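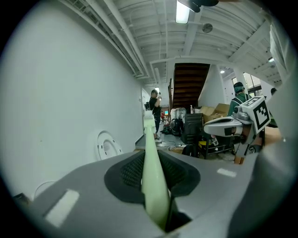 Dos pinzas de mano en la nave de Trirketti, durante la jornada de puertas abiertas de mayo.

Fui a Brerbridge con una idea ya hecha, y eso no es buena manera de visitar nada. Pensaba que iba a ver un brazo mecánico detrás de una valla, una luz roja, un señor con micrófono y un público que aplaude cuando la máquina recoge un vaso. He asistido a bastantes demostraciones de este tipo y casi siempre vuelvo a casa con la misma impresión: he visto un espectáculo de magia donde el mago no quiere que mire las manos.

En Trirketti me hicieron mirar precisamente las manos. La empresa trabaja con pinzas que sujeta una persona. Uno la coge, hace con ella una tarea corriente, y los movimientos quedan grabados para que después un robot pueda aprender de ellos. Su modelo se llama Puma, nombre que me parece demasiado feroz para un aparato gris claro con un dedo verde pálido, liso, un poco brillante, que termina en una punta blanca.

Mi opinión, que quiero defender en este texto, es que las jornadas de puertas abiertas deberían enseñar más esta parte del oficio y menos el resultado final. Cuando el público ve solamente el robot que dobla una camiseta, cree que la máquina lo ha descubierto por sí misma. Cuando ve a una persona repetir el gesto 100 veces, comprende mejor de dónde viene esa habilidad y cuánto cuesta.

Me dejaron probar. La tarea era coger una pieza de una bandeja y ponerla en otra, cosa que un niño hace sin pensar. Con la pinza en la mano, sin embargo, tuve que pensar todo: desde qué lado llegar, cuánto apretar, en qué momento soltar. De mis primeros intentos, la mayoría no servía. La persona que me acompañaba me lo dijo con mucha educación y me pidió que fuera más despacio al final del movimiento. Una sesión normal, según me explicaron, tiene 80 repeticiones y dura 55 minutos. Yo terminé mucho antes, con la muñeca cansada y con más respeto.

También me gustó el lugar. Era un local de trabajo con tubos pintados de blanco junto al techo, una escalera de madera, cajas de cartón abiertas, cables por el suelo. No habían escondido las cosas para recibirnos. Reconozco que a algunos visitantes esto les pareció poco serio; una señora preguntó dos veces cuándo empezaba la demostración, y la demostración ya había empezado hacía rato. Yo entiendo su decepción, porque la invitación hablaba del "futuro de la automatización" y esa frase promete otra cosa. Si la empresa quiere que la gente aprecie el trabajo lento, tiene que anunciarlo con palabras adecuadas.

Tengo además una objeción más importante. Durante la charla se habló mucho de datos y poco de quienes los producen. Me dijeron que para el proyecto Wasach, dedicado a la preparación de pedidos en almacenes pequeños, hacen falta 300 horas de grabación. Pregunté quién hace esas horas, cuánto se le paga y si conserva algún derecho sobre lo que ha enseñado. Recibí una respuesta clara a la primera pregunta - personal propio, por turnos - y una respuesta bastante nebulosa a las otras dos. No creo que hubiera mala intención. Creo que nadie lo había preguntado antes en una visita, y me parece un síntoma.

En mi país de origen, cuando un artesano enseñaba a un aprendiz, todo el pueblo sabía de quién era la mano detrás de la mano. Tal vez esta comparación es sentimental, y sé que un aprendiz no se copia en mil máquinas. Pero por esa misma razón el asunto merece más atención ahora que entonces. Una destreza grabada puede trabajar muchos años después de que su dueño se haya jubilado, y me gustaría que, por lo menos, su nombre estuviera escrito en alguna parte.

La próxima jornada será en otoño y pienso volver. Llevaré las mismas dos preguntas, y esta vez las enviaré por escrito antes, para que tengan tiempo de preparar la respuesta.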